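4. Setting the reference clock

The Brukness receiver takes its time from satellite and passes it to the rest of the network. The sales sheet says it works out of the box. Treat that as a hope and go through the steps.

Step 1. Mount the antenna with a clear view of the sky. A window sill is listed as acceptable. We would not trust it.

Step 2. Run the cable to port 2 and power up. Leave the unit alone for 20 minutes.

Note: The green LOCK light means the receiver thinks it has a fix. Check the satellite page before you believe it.
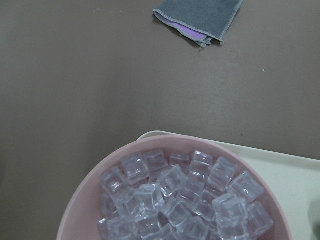

Step 3. Open the Predex console and enter the cable delay in nanoseconds. For the Sukard cable in the kit, the printed value is 61. If you cut the cable, that number is wrong and so is your clock.

Step 4. Set the output to UTC. Local time is offered in the same menu. Leave it alone.

CAUTION: Do not use "Auto Correct." It hides steps in the log, and you will want to see them.

Step 5. Compare the output with a second source that does not share the antenna. Two outputs from one receiver will always agree, and that proves very little.
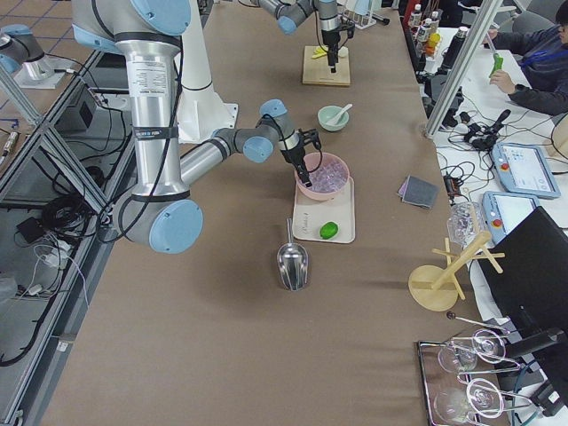 Troubleshooting

Error 1551: Holdover has expired. The manual for the older Gosling model says to restart. A restart clears the message and leaves the bad signal where it was. Check the antenna connector first.

Offset drifts overnight: Usually blamed on the oscillator. Look at the room temperature log before you order a new one.

LOCK light on, no output: Port 2 is set to input. Change it under Ports and save twice; the first save does not always take.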